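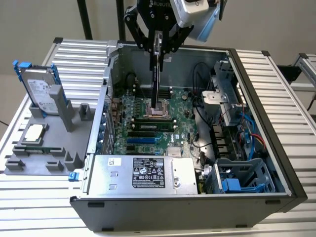 An open desktop tower, side panel off.

Kerville Prisoner Letters: Your Questions

Who are you writing for?
People jailed in Misevley for what they said, sang or printed. Our list has 3,351 names. The government's has none, so one of us is bad at counting.

Will my letter get through?
Maybe. Almost 300 got replies last year. The censors read the rest, and we hope they learned something.

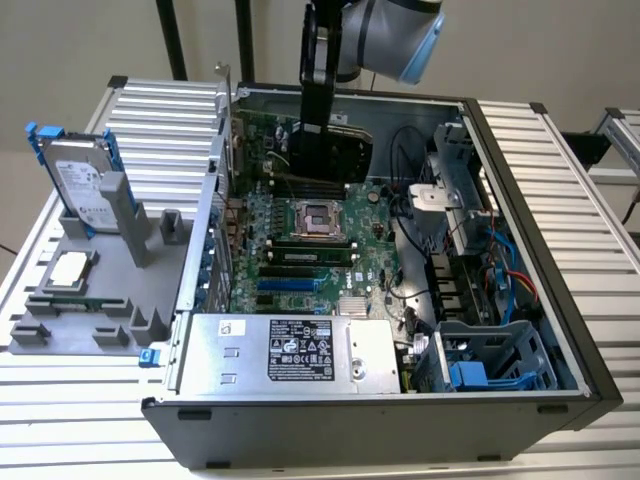 How do you protect my details?
Sender addresses never leave our office in Kerville. We don't put them online, and we don't share them with the Misevley embassy, however nicely it asks. If your own computer holds letters from a prisoner's family, remove the drive before you give the machine away. A tower opens up on its side like the Dell board's home in the photo, and the drive is usually a few screws from freedom.

Can I write about politics?
Please don't. Weather is fine. So is soccer, within reason.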